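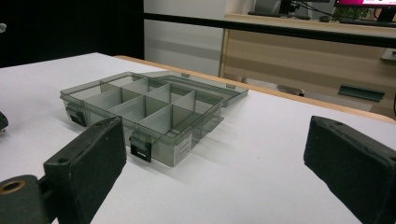
Comparing two hand-held grippers this week, the Ostix and the Clallside. Both pages promise "human-level dexterity." I have read that phrase on so many product pages that I now skip to the weight. (1/8)
5 shares · 8 comments

Test object is an organizer box with a hinged lid and two latches. Cheap, see-through, annoying. A good demo reel never has one of these in it - it has a foam cube. (2/8)
2 comments

Foam pads first. The Ostix people say their pads "grip anything." My notes from day one say thin plastic rim, flat pad, not much to hold on to. I want to see a latch opened on purpose before I believe the word anything. (3/8)
2 shares

Cables. You can call a tool hand-held all you like, but if there's a cord running down my sleeve I'm going to plan every move around that cord. Neither spec sheet mentions it. (4/8)
5 comments
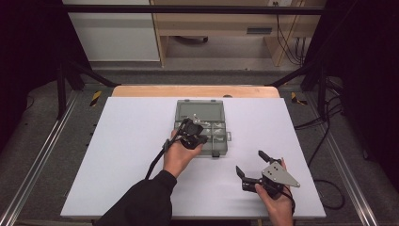 Two-handed work is where I expected the sales pitch to fall apart. One side steadies the box, the other waits beside it. Simple with fingers. With a gripper in each hand I feel like I'm wearing oven mitts, and I've been at this since October. (5/8)
8 shares · 2 comments

Clear gray plastic is also a rotten thing to point a camera at. Kodikara swears its tracking handles see-through parts. Fine, show me the misses too. A highlight clip tells me nothing. (6/8)

The Mukoveo controller claims 3,000 cycles without recalibrating. Cycles of what? Open and close in the air? I asked. Still waiting. (7/8)
5 comments

So no winner yet. I'd take the Clallside for the handle and the Ostix for the pads, and I wouldn't pay full price for either one. Small parts in the compartments next. (8/8)
2 shares · 8 comments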